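Review: the Prellum gripper package, seen at the Potgate open day
January 2023

I run a small sample prep lab, and for two years I have been putting off a decision about automating the dull end of it. Potgate held an open day for people like me, so I drove over and spent most of a morning at the Prellum bench. This is a review of what I saw and of the package they are selling. I have not had one in my own lab.

Sorin Shehu ran the session. He kept the talk short and went straight to the arm, which was set up over a wooden table with purple racks in clear lidded boxes. The job was rack handling, the same thing my staff do all day.
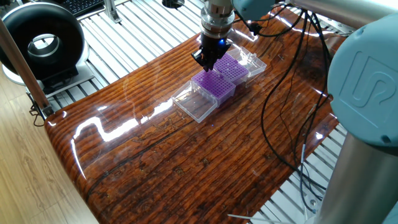
Prellum sells the gripper, the mounting parts and the software together. You supply the arm, or you buy one through Potgate. The gripper has two fingers, and Sorin said a swap to a different finger set takes 4 minutes with one hex key. I asked to try it. It took me longer, mostly because I put the first screw in crooked.

The software is the better half of the package. You move the arm by hand to each position, save it, and give it a name. I taught it a short routine without opening the manual. Editing a saved position later is clumsy, though, and there is no undo. Shafiq Jayawardena, who looks after support, told me an update is planned for July. I would wait and see.

Speed is adjustable. They ran most of the morning at 35 percent, and at that setting I was comfortable standing close by. At 85 percent the fingers stopped less cleanly above the rack, and Sorin turned it back down.
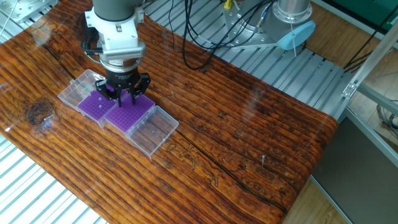

Lids were my main question. Ours stick, and a person deals with that without thinking. Shafiq's advice was to have staff open the boxes before the run starts and let the arm take over from there. That is a fair answer, but it means someone still has to be around at the start of every batch.

I also asked about the Coutinho gripper, which a neighboring lab uses. Shafiq said theirs is lighter and the Prellum has the wider opening. For our boxes I would want the wider opening.

Good points: easy to teach, simple finger changes, staff who answer the question you asked.

Bad points: no undo, cables need more planning than the brochure suggests, and the training day is held only at Pavby, a long drive for us.

I have asked for a quote and a two-week loan. If the loan comes through, I want to run 100 of our own boxes before I sign anything.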